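금요일 오후 세 시 반, Gronel 공개일에 다녀왔다. 10월인데 반팔 입은 사람이 절반은 되는 더운 날이었고, 나는 버스를 한 정거장 지나쳐 내리는 바람에 땀을 뻘뻘 흘리면서 도착했다. 입구에서 이름표를 받는데 내 이름이 틀리게 적혀 있어서 볼펜으로 고쳐 달았다. (이런 건 왜 매번 나한테만 생기는지!)

Gronel은 집안일 로봇을 연구하는 작은 팀이다. 팀 사람들은 자기네 프로젝트를 Kesulley라고 부르는데, 부엌에서 사람이 하는 일을 로봇이 배우게 하는 게 목표라고 한다. 예전부터 한 번 가 보고 싶었는데 공개일 신청이 늘 금방 차서 이번에야 겨우 들어갔다.

맞아 준 사람은 Wycliffe Mosoti. 시연 담당이고, 처음 만난 사람한테도 말을 길게 하는 편이다. 나한테는 고마운 성격이었다. 질문지를 한 장 준비해 갔는데 두 번째 질문쯤에서 접어 주머니에 넣었다.

"부엌이 제일 어려워요. 거실은 바닥만 잘 다니면 절반은 끝나거든요. 부엌은 손이 가야 할 데가 너무 많아요."

왜 굳이 제일 어려운 데서 시작했냐고 물었더니 한참 웃었다.

"원래는 빨래부터 했어요. 여덟 달 동안 수건만 갰어요. 그러다가 수건은 이제 그만 보고 싶다고 다들 그래서요."

진담인지 농담인지 끝까지 잘 모르겠다. 다만 선반 맨 위 칸에 수건 상자가 아직 있기는 했다.

시연은 60분짜리였고 앞의 반은 말로 하는 설명이었다. 나는 설명을 들으면 졸린 사람인데 이번엔 안 졸았다. Wycliffe가 실패한 기록부터 틀어 줬기 때문이다. 팬 손잡이를 잡으려다 허공을 쥐고, 그대로 허공을 쥔 채 옆으로 옮겨서, 없는 팬을 아주 조심스럽게 내려놓는 영상이었다. 뒷줄에서 누가 "수고했다!" 하고 외쳤고 다 같이 박수를 쳤다.

"저 영상을 제일 좋아해요." Wycliffe가 말했다. "동작만 보면 완벽하거든요. 잡는 속도도 좋고 내려놓는 것도 부드럽고. 팬이 없을 뿐이죠."

Kesulley에는 과제가 32개 있다. 뚜껑 옮기기, 봉지 세우기, 깡통 집기, 겹쳐 놓은 물건을 위에서부터 하나씩 치우기 같은 것들이다. 지금까지 모은 기록은 2,000건. 나는 많다고 생각했는데 옆에서 듣던 Georges Nassar가 고개를 저었다. Georges는 데이터 쪽을 맡고 있고, 말수가 Wycliffe의 10분의 1쯤 되는 사람이다.

"적어요. 부엌 한 군데에서만 모았으면 더 적은 거나 마찬가지고요."

그래서 장소를 옮겨 다닌다고 한다. 사무실 안쪽에 만든 부엌도 있고, Mfaume라고 부르는 건물에도 하나 있고, 팀원 집에서 하기도 한다. 집에서 할 때 규칙은 딱 하나, 미리 치우지 말 것. 나는 이 규칙이 너무 마음에 들어서 수첩에 별표를 쳤다. 우리 집은 이미 준비가 끝났다고 말했더니 Georges가 처음으로 웃었다.

"치우면 쉬워져요. 근데 쉬운 부엌에서 배운 건 쉬운 부엌에서만 돼요. 가스레인지 위에 뭘 올려 두는 집이 얼마나 많은데요."

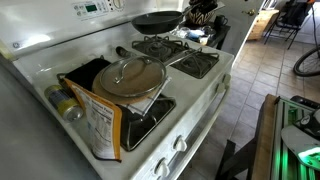

*가스레인지 한쪽에 베이킹 트레이, 나무 도마, 유리 뚜껑이 겹쳐 있다. 오른쪽 아래는 초록 불이 켜진 기계.*

어디부터 손을 대야 할지 나도 잠깐 고민했다. 사람이라면 보통 유리 뚜껑을 먼저 들 것이다. 맨 위에 있고 손잡이도 둥글게 솟아 있으니까. 그런데 Georges 말로는 유리가 말썽이란다.

"투명한 건 카메라가 힘들어해요. 도마 위에 유리 뚜껑이 있으면 나뭇결이 그대로 비치잖아요. 그러면 도마로 봐요. 뚜껑은 없는 게 되고."

그 상태로 도마를 들면 어떻게 되냐고 물었다.

"뚜껑이 따라오죠. 그러다 미끄러지고요."

"깨진 적도 있어요?"

Georges가 Wycliffe를 쳐다봤고 Wycliffe는 천장을 봤다. 더 묻지 않았다.

긴 손잡이도 문제라고 했다. 프라이팬 손잡이가 비스듬히 뻗어 있으면 로봇 팔이 지나갈 길이 확 좁아진다. 사람은 팔꿈치를 살짝 들고 지나가면서 그걸 했다는 것도 모른다. 이 얘기를 듣고 집에 와서 설거지를 하는데 내 팔꿈치가 자꾸 신경 쓰여서 컵을 두 번이나 놓칠 뻔했다. 며칠은 갈 것 같다.

깡통과 봉지 얘기도 길게 했다. 옆으로 누운 깡통은 잘못 건드리면 굴러가고, 식품 봉지는 잡을 때마다 모양이 바뀐다. Wycliffe는 봉지를 "관절이 백 개 있는 물건"이라고 불렀다. 철망으로 된 식힘망은 또 따로 골치라고. 손가락이 칸 사이로 쏙 들어가 버린단다.

그럼 성공률은 얼마나 되느냐. 이건 꼭 물어보려고 마음먹고 갔다. 홍보 영상만 보면 다 되는 것 같아서.

"63퍼센트요." Wycliffe는 망설이지도 않았다. "겹쳐 놓은 물건 치우기만 따졌을 때요. 물건 하나 집는 건 훨씬 잘하는데 그 숫자는 말 안 할래요. 그걸 말하면 다들 그것만 기억하시더라고요."

나는 이 대답이 좋았다. 같이 간 친구는 63이면 세 번에 한 번은 뚜껑이 날아간다는 소리 아니냐고 했는데, Georges가 바로 정정했다. 실패로 세는 것 대부분은 그냥 멈추는 거라고. 자신이 없으면 팔을 거두고 사람을 기다리게 해 놨다고 한다.

"멈추는 게 제일 가르치기 어려웠어요. 계속하는 건 금방 배워요."

설명이 끝나고 직접 해 보는 순서가 있었다. 조종기를 잡고 로봇 팔로 플라스틱 컵을 옮기는 건데, 앞에 선 초등학생이 너무 잘해서 다들 감탄했다. 한 번에 집고 한 번에 놓고 뒤도 안 돌아보고 갔다. 다음이 나였다. 컵을 쥐는 데까지는 갔다. 내려놓을 때 손목을 반대로 돌려서 컵이 엎어졌고, Wycliffe가 "이것도 데이터예요" 하고 위로해 줬다. 진짜로 저장했는지는 안 물어봤다.

내 뒤에 선 아저씨가 조종기 버튼 이름이 왜 이렇게 헷갈리냐고 따지듯 물었는데, 사실 나도 그 생각을 하고 있었다. 집게를 벌리는 버튼이 닫는 버튼보다 안쪽에 있다. Wycliffe는 다음 판에서 바꾼다고 했다가, Georges가 작년에도 그렇게 말했다고 하니까 올해는 정말이라고 고쳐 말했다.

조종 프로그램 이름이 Unesau라는 것도 그때 알았다. 무슨 뜻이냐고 물으니 처음 만든 사람이 고양이 이름을 붙였다는 설과 오타라는 설이 있단다. Georges는 오타 쪽이고 Wycliffe는 고양이 쪽이다. 만든 사람은 지금 다른 나라에 있어서 확인이 안 된다고. 메일 한 통이면 될 것 같은데 둘 다 그럴 생각은 없어 보였다.

돌아가기 전에 마지막으로 둘한테 같은 질문을 했다. 이 로봇을 본인 집에 두고 싶은지.

Wycliffe는 당장 들이고 싶다고 했다. "설거지 끝나고 그릇 제자리에 넣는 거, 저 그거 정말 싫어하거든요. 느려도 돼요. 밤새 해도 돼요. 아침에 돼 있기만 하면."

Georges는 좀 생각하더니 아직은 싫다고 했다. 이유를 물었다.

"퇴근했는데 집에 또 있으면 계속 쳐다보게 되잖아요. 왜 저기서 멈췄지, 하면서."

둘이 그러고는 어느 과제를 먼저 손볼지를 두고 나를 사이에 둔 채 얘기를 시작했다. Wycliffe는 유리 뚜껑을 밀었고 Georges는 봉지였다. 나는 끼어들어서 식힘망에 한 표를 던졌는데 둘 다 못 들은 척했다.

나오면서 스티커를 한 장 받았다. 로봇 손이 빈 허공을 쥐고 있는 그림이다. 노트북에 붙였더니 친구가 무슨 그림이냐고 묻길래 팬을 들고 있는 거라고 대답해 줬다. 다음 공개일은 봄이라고 하고, 신청은 한 달 전에 열린다고 한다. 이번에 못 간 분들은 알림부터 걸어 두시길. 그리고 버스는 꼭 한 정거장 전에 내리세요. 안내판이 반대쪽에 붙어 있어서 나처럼 지나치기 딱 좋습니다.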